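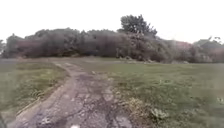 Photo: Celtar field team

Following a broken path, with no map at all

By Ruairi Aitken

Old pavement is a nasty thing to ask a robot to follow. Fresh asphalt has a clean edge and one color. Give it enough years and it turns into slabs and gravel, the weeds come in from the side, and the line between "path" and "field" becomes a matter of opinion. The strip at our Tuderden site is just like that, and I've grown very fond of it. On the left there's still a pale raised edge you can trace a long way up toward the trees. On the right the grass has simply moved in.

That lopsidedness is what got us our best result of the year, so I'm going to go on about it a bit!

Some background for those who joined the list after June. Celtar is our project on path following from a single camera, with no GPS and no map made ahead of time. Our first method, Plodby, did what most people would try first. It colored in every patch of the image as either path or not path, then steered the robot down the middle of the path part. On tidy ground Plodby is great. On broken ground it gets nervous. Every clump of weeds shifts the middle over a little, the robot twitches to match, and by the time you're halfway up the strip it's wobbling like a shopping cart.

The new method is called Owen (named after nothing, we drew it out of a hat). Owen doesn't look for the middle. It keeps two separate guesses, one for each edge, and with each guess it keeps a score for how much it trusts it. If the left edge is clear and the right one is a mess of dead grass, Owen leans on the left and uses the path width it remembers from a few moments ago to fill in the rest. When the good edge fades out, the trust drains away slowly and the robot slows down along with it. If both scores get too low it stops and waits for a person.

We trained it on 2,921 labeled images, all of them from old paths and farm tracks. The labeling was the slow part. For each image we marked the two edges, and also how sure we were of every stretch of them, and that second job led to some long arguments over where a path ends. I was against it at first (it doubled the work) and I was wrong. When we trained a version without those "how sure" marks, it was nearly as twitchy as Plodby.

Now the numbers. We ran both methods up the Tuderden strip 14 times each, same robot, same speed limit, same starting spot. Plodby left the pavement on 9 of its runs. Owen left it on 2. I've watched those runs more times than I should admit, and the thing I love is how dull they look. The robot just goes up the path. It passes over the cracks without a twitch and takes the gentle left curve as if it had been there before.

Both of Owen's bad runs went wrong near the far end, where the pavement thins out and gives way to open grass before the tree line. There's very little edge left to trust up there, and what should happen is that the robot slows and stops. On those runs it kept believing in its remembered width for too long and drifted off to the right. We think the trust score needs to drop faster when the path is getting narrow, and there's a fix half written.

A few cautions. It's one strip of pavement, and the runs were all done in flat, overcast light with no hard shadows. Low sun across a field is a whole different problem, and I expect Owen will take a tree shadow for an edge the first time it meets one. We also haven't tried it on snow or on anything with leaves piled over it. And the soft, smeary pictures our camera gives us are probably hurting both methods, though I can't say by how much until we've swapped the lens and run everything again.

Next up is the shadow problem, then a longer track with a fork in it, where two edges suddenly become four and I have no idea yet what Owen will make of that. If you know of a really awful old path with a landowner who doesn't mind a slow robot going up and down it all afternoon, please write to me. The worse the better!

The labeling guide and the run logs will go out to list members with the next issue. The code needs a cleanup first, and I'm on it.

Posted 12/29/20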